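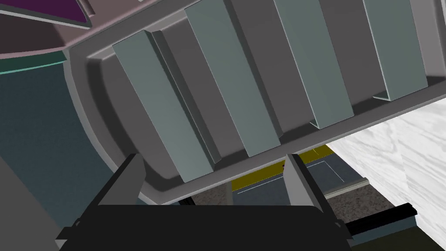 Pale gray-green panels standing in a dark gray rack (computer rendering).

Grirkard Glaze Sampler: a month and a half in
Reviewed by Faustine Arnaud, 2021-04-18

I've wanted to mix my own glazes ever since I joined the Sternport studio, and for just as long I've been scared off by it. The recipes read like a chemistry final. You buy a big sack of something you can't pronounce, use three spoonfuls, and trip over the sack for the rest of your life. So when Grirkard put out a sampler with everything already weighed into 100 gram bags, I ordered it the same evening.

I love it! Let me get that out first, and then I'll complain a little.

You get a clear base, a satin base, and a set of colorant packets (iron, copper, cobalt, rutile, and a tan stain I still haven't found a use for). There's a folded card with the mixing instructions and a booklet of line blends. For the clear base you add water, wait, sieve twice, and dip. My first batch was on a tile less than an hour after I opened the box, and that includes hunting for the sieve, which was under Rafferty's apron.

The booklet is the best part. It walks you through going from no iron to far too much iron in small steps, one tile per step, and you end up with a row that goes from a barely there celadon to a brown like strong tea. I've read about that change plenty of times. Having it come out of the kiln in your own hands, on your own clay, is something else entirely — I carried those tiles around in my coat pocket for a week and showed them to people at the bus stop.

The satin base is softer and fussier. Too thin and it looks dusty, too thick and it crawls away from the rim. Jhair Ticona, who fires for us, told me to thin it with a splash more water than the card says and give it two quick dips instead of one long one. Much better. With the copper packet it came out a cloudy green that I've now put on four mugs and a butter dish. I'd buy the kit again just for that one.

Now the grumbles. The bags are flimsy and the labels rub off as soon as your fingers are damp, so write on them with a paint marker before you start. The card gives water by weight on one side and by cup on the other, and the two don't match; go with the weight. And the cobalt is STRONG. The booklet's lowest step is already a deep navy, and if you want a pale blue you'll be dividing a very small pinch on a very good scale. Mine is an old kitchen one and was no help at all.

No mask is included either. Please wear a proper dust mask when you mix, and wipe down the table with a wet sponge afterward. Dry sweeping just puts it all back in the air.

I also tried the Gostis starter set in December. It's cheaper and the colors are cheerful, but it comes premixed in jars, so you're really just painting. Great for a class with kids. If you want to know why a glaze turns out the way it does, Grirkard is far more fun.

Everything here was fired in an electric kiln at cone 6 on a plain white stoneware. I haven't tried it on red clay yet. Érica Cavalcanti has, and she says the clear base goes a bit milky over it, so test a tile before you trust it on a big bowl.

Refill bags of the satin base are sold separately, and I've got two on the way.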